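Section 4: Recording a Demonstration with the Hand-Held Grippers

This section applies to all student teams using the Stuvia gripper pair. Teams shall complete Section 3 (Charging and Pairing) before continuing.

1. Switch on both grippers and wait for the status light on each to turn green.

2. Fasten the wrist strap before lifting a gripper from the table.

3. Check that the marker cube on each gripper is clean and fully visible. Do not cover it with a sleeve or tape.

4. Stand behind the object to be moved - for the furniture task, the office chair - and close the jaws on both sides of it.
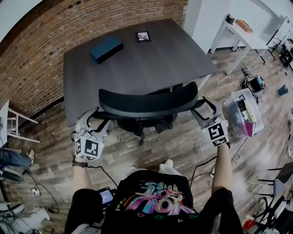 Figure 4-1. Two-handed grasp on the chair backrest, one gripper at each end.

5. Hold the grasp still for six seconds, then begin the movement at an even pace.

6. Release both grippers together and return to the starting position. Each team records 13 demonstrations per task.

Note: If a marker cube is hidden from view during a movement, mark the demonstration as void in the team log and repeat it.

Caution: The cables hang to floor level. Keep them clear of the chair casters and of your feet.

Caution: Never lift a chair by the grippers. The furniture task permits rolling and turning only.

Completed logs are submitted to Misaki Takagi by the end of the session. Requests for replacement straps or jaws should be addressed to Ryota Ueda.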